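July 2023

Second week of teleoperation at Fliltholm. Up at six, on the rig by eight. The task is still the drawer: open it, move the fruit, close it, reset. I drive, the robot copies, the logger takes everything down. Cleiton Batista ran the console and kept the episode sheet.

We lost the first hour to calibration. The right glove read the index finger as slightly bent when my hand was flat. Whitlock's manual says to repeat the open-hand pose until the offset settles. It settled on the third try.

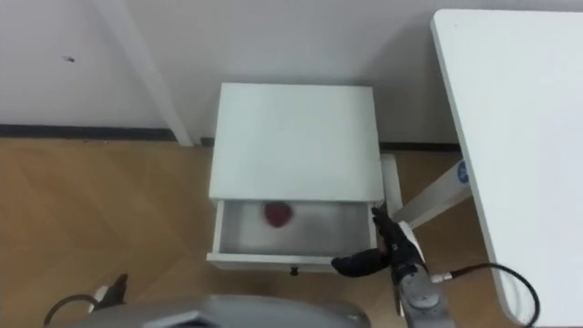

My main trouble is still the pull. The gloves give no force, so I judge contact by eye from the head view, and the head view is poor at depth. Pliston want the drawer moved by the knob in every episode. I find it much easier to get a finger against the right side wall, near the corner, and work the drawer from there with the red fruit lying inside. The knob is small and dark and the fingers hide it as they close. I have written to Pliston asking whether both grips can be kept under separate labels. No answer yet.

Recorded 36 episodes before lunch and threw out 11. Most of the bad ones were mine: I stopped halfway to think, and the pause goes into the data like any other motion. Cleiton says to decide before lifting the hand. Easy to say from the console.
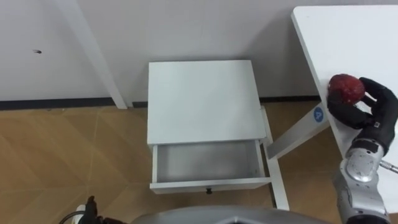 Right hand on the fruit at the table, drawer open.

The grasp is better than it was in March, when I closed all the fingers at once and pushed the fruit away. Now I bring the hand in from the side, let the fingers wrap, then wait a beat before lifting. The lag is up to 2 frames on a good day – small, but I feel it in my wrist by afternoon.

Reread the Rarketti notes on hand-guided demonstration over coffee. Their people move the arm directly and feel the drawer resist. I envy them that. Copied out the page reference for the report.

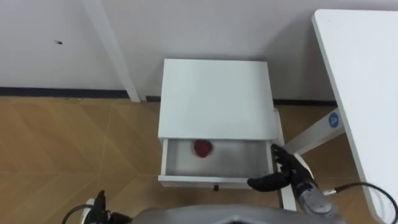 Notebook 4, p. 28

Afternoon: closing strokes only. Thumb low on the drawer front, fingers along the side, slow push. If the thumb slips the drawer goes in crooked and binds. Lowered the speed scale and it bound less often. Need to ask Cleiton whether the scale change is written to the log or has to be entered by hand.

Shoulders sore. Backup started at six, still copying when I left. Tomorrow: new glove battery, then the left hand.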